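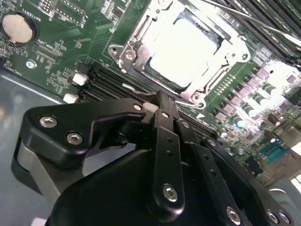
*Figure 4.1 A motherboard with its processor in the socket. The round coin cell sits in the holder marked BATTERY1.*

# Chapter 4: Getting to the processor

I put off learning this bit for years! I'd happily swap memory or a drive, but the processor felt like something best left to other people. Then I bought a job lot of 28 old machines from Briltico (long story, small garage) and had to get on with it.

Before you touch the socket, you need to know what's sitting over it. Metal covers, ridged panels and big coolers all hide a lot of board, and I like a good look from the side before I undo anything.
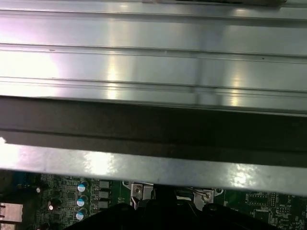

Take your time over this and keep your screws in a pot, because you'll want them again on page 111. Once you can see the socket, we'll do the job in this order:

1. Unhook the thin lever and lift the metal bracket.
2. Raise the processor straight up, holding it by its edges.
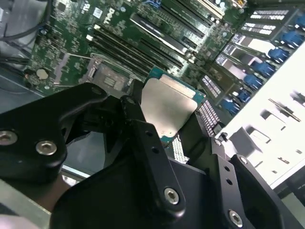 3. Put it somewhere clean and safe, then leave the socket well alone!

We'll go through each step slowly, and Exercise 38 lets you practise on a dead board first (please do).

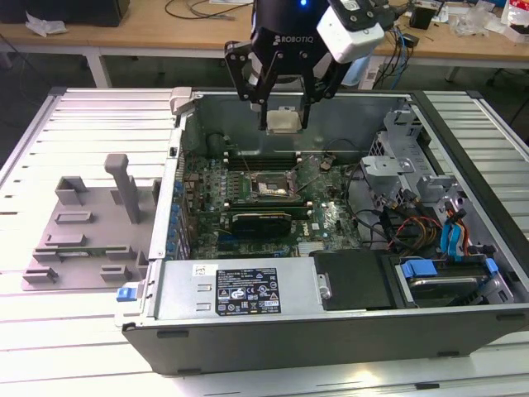
*Figure 4.2 A desktop tower on its side with the panel off and the socket open. The memory slots run in a row just above it.*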